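Back on the sourdough this week. I know, I know, everyone else got it out of their system years ago, but I've only just moved into a place with a decent oven and it seemed a waste to keep roasting pumpkin in it.

The starter came from the market on Husar Street, in a jam jar with a hole punched in the lid. It sat in the back of the fridge for most of April looking like wallpaper paste with a layer of grey water on top. I'd pretty much decided to bin it, then I read somewhere that the grey stuff is fine and you can just pour it off, so I did, and fed it, and went to bed. In the morning it had climbed out of the jar and down the side of the toaster!

So that was the kitchen sorted for a while.

First loaf was a brick. I mean a proper doorstop, pale on the bottom and with one enormous cave along the top where all the air had gone. I ate it anyway, toasted, with a lot of butter and some of the plum jam that needs finishing. Second loaf was better in flavour but it spread out flat the second it hit the tray – more of a frisbee. I'd used the cheap flour, which I'll own up to. The Weltach strong white is nearly twice the price and I stood in the aisle arguing with myself over it for far too long (and then bought it, and a packet of biscuits I hadn't argued about at all).

Third go was Tuesday. I made the dough after tea, 400 grams of flour this time so it would fit in the small pot, and did the folds every half hour while watching that terrible renovation show. They painted the brickwork again. Why do they always paint the brickwork? Anyway, four lots of folds, then into the fridge overnight, and I was so keen that I woke up before the alarm and lay there wondering whether it had risen.
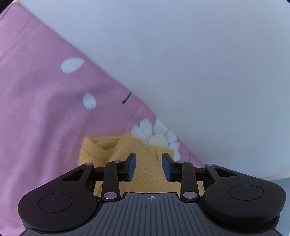

Does it have to go in the oven straight from the fridge? Straight from the fridge is how I do it now, as the cold dough holds its shape and is far easier to slash.

I gave it 46 minutes all up, 20 with the lid on and the rest with it off, and the colour was gorgeous, a deep toffee brown with a few blisters near the cut. It even had a bit of an ear on it! I stood there in my dressing gown listening to it crackle on the rack like somebody walking on gravel. Then I was supposed to leave it for an hour before cutting and I lasted 13 minutes. The middle was a touch gummy and I didn't care one bit.

What I haven't worked out is what to do with the discard. There's a tub of it building up behind the milk and I can't bring myself to tip it down the sink. I tried crackers with rosemary and they were good for a day, then went leathery. Pancakes are next, or maybe crumpets if I can find the rings. I had a set, I'm sure of it, in the box marked Misc that I also labelled Misc 2 on the other side.

Need to buy: rye flour, rice flour for the basket so it stops sticking, more baking paper, new razor blades for slashing. The bread knife has just about had it too, it tears more than it cuts. Saw a nice one in the window at Drevora but I'm not paying that for a knife, at least until the rego's been done.

Feeding the starter again tonight, and I've put a plate under the jar.

Contact | Copyright Flour on the Floor | Back to top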